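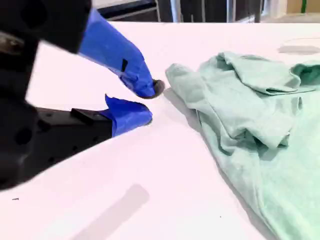

Vullemstead Household Notes
Tips for the kitchen, laundry and workbench
Posted Feb 9, 2024 by Brândușa Mocanu
Filed under: Laundry, Gadgets, Wishful Thinking

Can a machine do it yet? A chore-by-chore guide for the hopeful

Every few months a reader writes to ask whether she should bother teaching her kids to fold towels, seeing as the robots are coming. Teach the kids. The robots are coming the way my brother-in-law is coming to help with the gutters.

I do follow the subject, mostly in the evenings when I should be folding. So I've gone through the usual chores and given each one a verdict, with a few tips for the meantime, which may be long.

Folding laundry

Verdict: sort of, slowly, with somebody watching.

A plate is the same shape every time you pick it up. A towel has a new shape every time you drop it, and half of it is hiding under the other half. You and I find a corner by feel while thinking about dinner. A machine has to work out which of the lumps is a corner, which is a fold pretending to be one, and whether two fingers will close on one layer or three. I have seen videos of it going beautifully. I have also noticed how often those videos are sped up.

Meanwhile:

Shake each piece once, hard, as it leaves the dryer. It saves more time than any folding trick I know.

Find one corner, then run your hand along the hem to the next. Don't go fishing in the middle of the heap.

Fold fuzzy things in thirds. They slide off the stack less.

Fitted sheets: stuff them in a pillowcase and close the closet door. I have tried six methods and this is the one I still use.

Vacuuming

Verdict: yes, if you clean up first.

The round ones work. Ours is called Ukau, after the name on the box, and it does a decent job under the bed, where I was never going to go. It also eats phone cords. Before you run one, pick up socks, tuck in the rug fringe and shut the bathroom door. Clean the brush with a seam ripper (run it along the bristles and the hair comes off in one disgusting piece). Empty the bin every time, even when it claims to be fine.

Dishes

Verdict: the box that washes them was solved before I was born. Loading it was not.

What I'd pay for is the arm that takes a sticky pan out of the sink and puts it somewhere sensible. Until then, put silverware in with the handles down, except knives, and stop rinsing so much. Scrape and go.

Wiping counters

Verdict: not in my house.

Wiping is easy. Knowing what to move is the hard part, and which of those crumbs is somebody's science project. Keep a cloth folded in quarters and turn to a fresh side as you go. You get eight clean faces out of one cloth.

Sorting screws and small parts

Verdict: yes in a factory, no in a garage.

My cousin works at the Lappalainen plant in Orndale, where a machine picks brackets out of a tray all day and never complains about its back. The brackets are all alike and they arrive facing the same way. My coffee can holds 300 assorted screws, a key and a tooth I hope is from a comb. Muffin tins are the answer here. One cup per size, one cup for mysteries, and throw out the mysteries in August.

Should you wait?

If a folding machine turned up tomorrow for $500, I'd be first in line, and I'd forgive it a lumpy stack. I wouldn't leave a basket of wet towels sitting until then. If you have $100 to spend on laundry right now, buy a table at hip height and a decent lamp. Bending over the bed is what makes folding miserable, and navy socks look black in bad light.

Next time: getting candle wax out of a tablecloth, which I am learning about against my will.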